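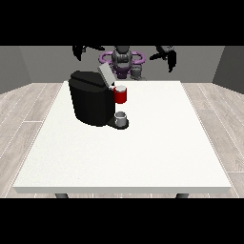 Apr 23, 2021

3 min read

Print | E-mail

Rain all morning, so I had no excuse to go out and deal with the gutters, and I spent the whole of it at the desk with the simulator instead. I'm not sorry! The simulated Skurkitz finally has its coffee machine, with a flap on top that tips up and back the way I wanted, and a drip tray with the little gray cup standing on it. It took me most of the week to get that flap to hinge from the right spot. Before that it swung from the middle and went straight through the housing like a ghost, and I'm almost fond of that version now that it's gone.

The red mug is still my trouble. It hangs there beside the flap, up at the height of the machine, with both grippers well clear of it, and I sat looking at it for a good long while over my toast before I wrote to Sarita Mathur. She answered within the hour, bless her, and told me to look at whether I'd ever given the mug a weight. I went digging in the file and there it was, or rather there it wasn't, a mug of no weight whatsoever. I typed in a number after weighing the real one on the kitchen scale (it still had a tea bag in it the first time, so I had to do it over), and then I got distracted by the arms and never ran it again. Tomorrow, then.

The arms have been on my mind because of the real ones. I have the left one built as far as the elbow, out on the bench in the garage under an old bath towel, and the right one is a bag of screws and good intentions. The motors came from Wutik in January and two of them buzz when they hold still. Hiu-tung Tai came over after lunch to listen to them, and brought dumplings, and we stood there with our heads down by the elbow joint like a pair of doctors. Hiu-tung thinks it's the settings and that the motors themselves are fine. We turned one value down from 30 to 12 and the buzzing got softer, though the arm sagged a bit when I put a can of beans in the hand. We tried a few numbers in between and I wrote them all on the back of the Khurana receipt, so I must not throw that out.

I did look at the Drelamier grippers again online, and closed the page again. The ones I have will do for a mug. The fingers need some kind of rubber on them, and I have an old bicycle tube I could cut up, if I can find which box it went into when we moved the shelves.

Hiu-tung asked me why coffee, when I drink tea, and I suppose I started with it because my mother's machine was sitting on the counter doing nothing, and it had a nice big flap to practice on. I still think it's a good job for two arms, one to mind the machine and one to mind the cup. I got so caught up explaining this that the dumplings went cold and we had to warm them up again.

Saved everything tonight as version 1086, which sounds grand until you know that I save every time I get up for a cookie. Must buy small zip ties, and call about the gutters. The towel is back over the elbow and the garage is locked.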